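Robot Incident Technician (fixed term)
Moluven, Skerstead site
Apply by 06/09/2024

One of our sorting cells let go of 106 parts in a single night shift, all of them on the wrong side of the guard. It reported every pick as a success. We would like to hire someone who finds this more interesting than we did at the time.

Moluven runs small-parts picking cells for companies that repair and resell electrical equipment. The cells are cheerful about their work, even when they are doing it badly. Since the night in question we have kept them at reduced speed, with a person standing near the stop button, and that person would like to go back to their desk.

What you will do

Go through the fault logs and write down what happened in words a customer can read. Reproduce the dropped-part fault on the bench, as many times as it takes. Check the guard switches and the stop circuit on each cell before it goes back to full speed. Tell the software team when the fault is theirs. Tell the rest of us when it is ours.

What you need

At least 2 years of hands-on work with robot cells, or with other machines that can pinch you. Comfort with a multimeter and with lockout rules. Experience with Flilteck controllers would help, though it may have left you bitter.
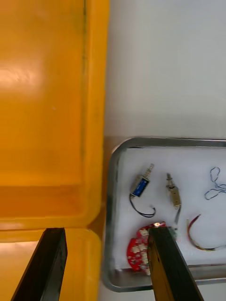 Your bench will be in the test room, with a cell of your own and no production target. Most of the trouble is with parts that don't sit the same way twice. A solenoid with its plunger sticking out at one end and a black wire looping off the other is a fair sample of what the gripper has to deal with, and a red board lying flat on white foam is no kinder. The fingers close, the sensor says yes, and the part has other plans.

The post is 30 hours a week until the end of October, with up to 20 paid hours of training on the Bošković safety relays before you touch anything. Safety shoes are provided.

To apply, send a resume and one page about a machine failure you investigated. We will read the page first. Failures you caused yourself are welcome.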